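4.3 Comparing two pairs of hand-held grippers

Use this section when you want to know which pair of grippers, Gulora or Tindall, is better for soft goods. The test object is a folded towel in a low tray. Allow 90 minutes for one operator.

Before you start

1. Connect both grippers to the controller and wait until the two status lights are green.
2. Lay the cables so that they leave the table on the side of the operator. Fix them with tape where they can pull.
3. Set the recording rate in the Gamham controller to 158 frames per second. The grippers and the head camera must have the same value.
4. Close each gripper fully and press Zero. Repeat for the other hand.

Caution: Do not press Zero while something is between the jaws. All the opening values will be wrong and the controller gives no warning.

Test procedure

5. Put the tray in the middle of the table and fold the towel so that it fits inside.
6. Press Start. Keep both grippers still for 5 seconds.
7. Press the towel down at the right side with the right gripper, and hold the left gripper low, beside the tray.
8. Take the left edge of the towel with the left gripper, lift it and release it. Then lift the right edge with the other gripper.
9. Press Stop. Write down if the towel slipped, and from which hand.
10. Repeat steps 5 to 9 until you have the number of trials in your plan, then change to the second pair and zero again.

Note: The Tindall jaws are narrower and need a slower closing movement. If you close them at the Gulora speed, the cloth escapes at the tip.

Note: The jaw pads must be replaced after 1000 closings. Worn pads make the comparison unfair, so put the same age of pads on both pairs.

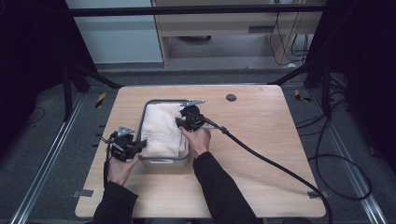 Marwan Hattar: With step 4 I had a problem at our Plutstead site. The zero was moving after a long session, mostly on the left hand, so now I do it again after every pause. Maybe you can add this to the procedure.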